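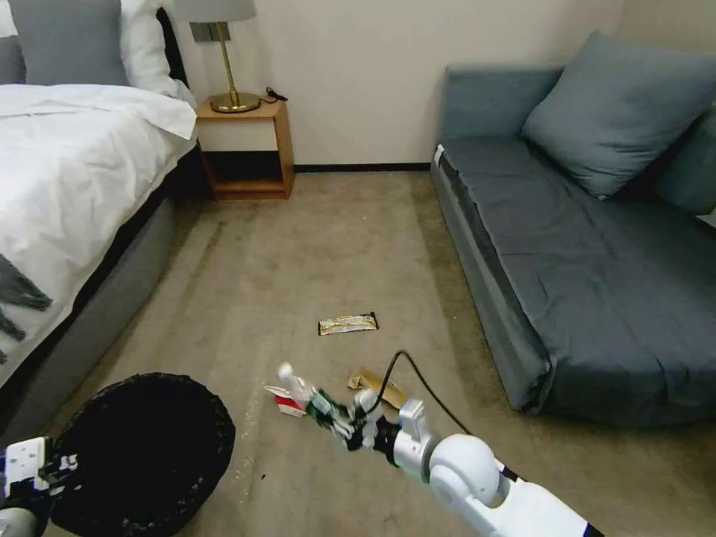
Room Standards Update: Bedding, Bedside and Sofa Seating

The revised room standard for the Dratau building takes effect in October. It covers the 11 studio rooms on the upper level, all of which combine a double bed and a low sofa in a single carpeted space. The standard replaces the two separate sheets previously used for bed making and for soft furnishings. Rooms in the Stulier annex remain on the old sheets until their furniture has been changed.

The main difference is the order of work. The old sheets treated the bed and the sofa as unrelated tasks, and the carpet was vacuumed twice. Under the revised standard the room is handled once, from the top surfaces down, and the carpet is done last.

Bed

The studio beds have upholstered bases with solid side panels. Dust settles on the upper edge of the side panel, where the fabric turns over the frame, and is most noticeable when daylight comes from the side. The panel is brushed with the soft upholstery head at every changeover, before the clean linen goes on. Brushing after the bed is made puts dust onto the duvet cover.

White duvets are used in all 11 studios. The duvet is laid with an even overhang on both long sides and must clear the carpet. A low base leaves little margin, and a duvet that has been pulled toward one side will touch the floor on that side. Staff should check the drop from the foot of the bed, where both sides can be compared. Any duvet cover that has been in contact with the carpet goes back to the laundry.

Pillows are supplied in gray and white cases. The gray cases are washed separately from the white linen at 40 degrees. Gray cases that have faded are withdrawn in pairs, as a new case beside a faded one shows a clear difference in shade. Withdrawn cases are placed in the marked bin in the linen room and are used as dust covers for the spare lamps.

Throws

Patterned throws are placed across the lower part of the duvet. They are dressing items and are not counted as blankets. A spare blanket is kept in the closet of each studio and is listed on its own line of the inventory.

Throws are shaken outside, checked on both faces for lint and pulled threads, and washed monthly or when marked. They are tumble dried on low. High heat has caused the darker throws to shrink unevenly along the hem, and three were written off last year for this reason. A throw that no longer lies flat should be reported, even when the pattern is in good condition.

Bedside

The nightstands are light wood with one open shelf. The shelf is wiped to the back, including the inner corners. The rear of the recess is darker than the rest of the piece, and dust there is easy to miss without a flashlight. A barely damp cloth is sufficient. Spray cleaner must not be applied directly to the wood. It is applied to the cloth first, away from the furniture.

Table lamps have gray fabric shades on slender gold stems. Shades are cleaned with a lint roller or a dry brush, working from the top rim to the bottom. Water leaves rings in the fabric that do not come out. The stem and the round base are buffed with a dry microfiber cloth. Metal polish is not to be used on any of the lamps, as it takes the finish off along the edge of the base. When a lamp is moved for dusting, it is lifted by the stem and set back with the shade level.

Lamps should be set so that a guest can reach the wall plate behind without tipping the shade. On the narrower nightstands this places the lamp slightly off center, which is acceptable.

Cables left on a nightstand are coiled loosely and kept beside the lamp base, clear of the front edge. They are not to be wrapped around the lamp stem. Cables belonging to the building carry a Dratau label at the plug end. Unlabeled cables found at changeover are bagged with the room number and the month, then held at the front desk for 200 days.

Sofa

The gray-blue sofas were supplied by Bavar and are low, with a flat seat. The seat fabric wrinkles with normal use. Wrinkles are smoothed by hand from the back of the seat toward the front and then brushed in one direction. Steaming is permitted, with the nozzle kept moving and the seat left clear until the fabric is fully dry. Irons must not be used on the sofa.

Large back cushions lean against the backrest and are turned at each changeover, so that both faces wear at the same rate. Cushions are plumped from the sides. Striking the center pushes the filling into the corners, and the cushion will then slump forward within a few hours.

Sewn-in tags are to be left in place. Several were cut off during the spring clean, and the fabric codes for those sofas had to be obtained again before replacement covers could be ordered. A tag that sticks out may be tucked into the seam with a fingertip. A tag that has come loose is kept in an envelope with the inventory sheet for the room.

The front face of the sofa is vacuumed with the crevice tool where it drops to the carpet. Lint collects along this line and is hard to see, as the lower panel is usually in shadow. The gap between the end of the sofa and the wall is checked at the same time.

Walls and baseboards

The walls are an off-white matte paint, which marks easily and does not respond well to scrubbing. Marks are tested with a dry eraser sponge at low pressure. If the mark does not lift after a few passes, it is entered in the maintenance log and left for touch-up. Touch-up paint is held in the service closet under the name Sultana. Cans should be stirred thoroughly, as the pigment settles and an unstirred can dries noticeably whiter than the wall.

The thin black baseboards show dust more than any other surface in the room. They are wiped dry at each changeover and damp wiped monthly. The section between the nightstand and the sofa is the most exposed and is inspected first.

Carpet

Beige carpet is fitted throughout the studios. It is vacuumed in overlapping passes from the far wall to the door. Light streaks across the pile are in most cases a result of vacuum direction and will disappear on a second pass at right angles to the first. Streaks that remain after a second pass should be logged as possible residue from spot cleaner.

Small marks are blotted with cold water and a white cloth. Colored cloths have transferred dye on two occasions and have been removed from the carts. Marks larger than a hand are referred to the carpet contractor. The most recent full extraction clean covered 735 square feet and required the studios concerned to be closed overnight. The next one will be scheduled after the heating has been switched on, which shortens the drying time.

Checks and supplies

The room check sheet has been reduced to one page and follows the order given in this item: bed, throw, bedside, sofa, walls, carpet. Completed sheets are placed in the tray in the linen room by 3 p.m. on the day of the changeover.

Soft upholstery heads are in stock for every cart. Replacement lint rollers are on order, and until they arrive the dry brush should be used on lampshades. Requests for gray pillow cases should give the number of pairs needed and the room numbers.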